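Home | Reviews | Workshop | Computers | Storage | Contact

This site uses cookies to remember your settings. Accept | Manage

Zanness refurbished desktop tower: a look at the drive bays

Yee-man Yau
October 24, 2026

I bought the Zanness tower as a second machine for the workshop in Idamstead. It came refurbished, with a 500 GB hard drive and no operating system, and I wanted to know how easy it would be to change the drive without giving up an afternoon to it. The seller, Gurevow, lists it as order code 903 and describes it as an office desktop. It's a fair description. There are no lights and no glass, and the outside is plain black.

The side panel comes away in one piece. I laid the case on its side to work, and I would suggest doing the same. Everything is easier to reach and small screws stay where they fall. The power supply has its label facing up at you, so there is no need to take it out to check the rating before ordering a bigger graphics card.

The best part of the design is the blue plastic. If a piece is blue in the drive area, it is there to be pressed or pulled. The hard drive sits in a blue caddy, and the caddy slides in and out of the bay without tools. You squeeze the two ends, draw it towards you and unplug the cables. Putting it back is the same job the other way round. I have owned machines where the drive was held by four screws, two of them behind the motherboard, and this is a clear improvement.
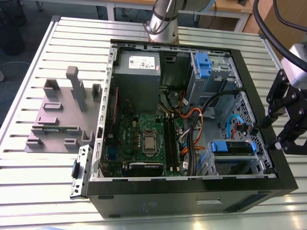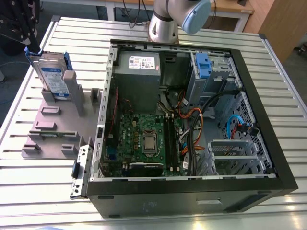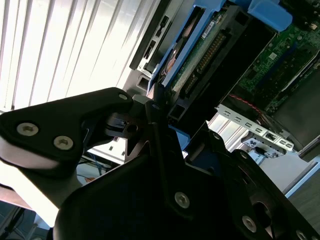 The tower with its side panel off, with the blue plastic parts of the drive area and the green motherboard.

There are only two memory slots, so think before you buy. If you fill both with small modules, you will be taking them out again when you want more. They run side by side next to the processor and are easy to get at with the case flat.

The wiring is less good. The power cables are long and nothing much holds them down, so they sprawl across the middle of the case – orange, yellow and black, all in a heap. I put a tie round mine. The light blue SATA cable is a sensible colour and easy to follow, but I would have liked a little more length in it. On my machine it had to be unplugged before the caddy would come fully clear.

The chassis itself is light grey metal and feels stiff enough. The edges on mine had been folded over properly and I didn't cut myself, which I can't say of the Villaseñor case it replaced. Some of the caddy plastic feels thin. I have had the drive in and out 10 times and it still clicks home, but I wouldn't force it.

Noise is moderate. With the panel on and the machine under the bench I can hear the hard drive and not much else.

I would buy it again for plain work and for storage. For games, look elsewhere, as there isn't much room for a long card once the cables are in. Gurevow gives 26 weeks of cover on refurbished desktops, and delivery was quick. Spare caddies are sold separately, and I have ordered one.

Get new reviews by email. Enter your address to join the newsletter. You can unsubscribe at any time.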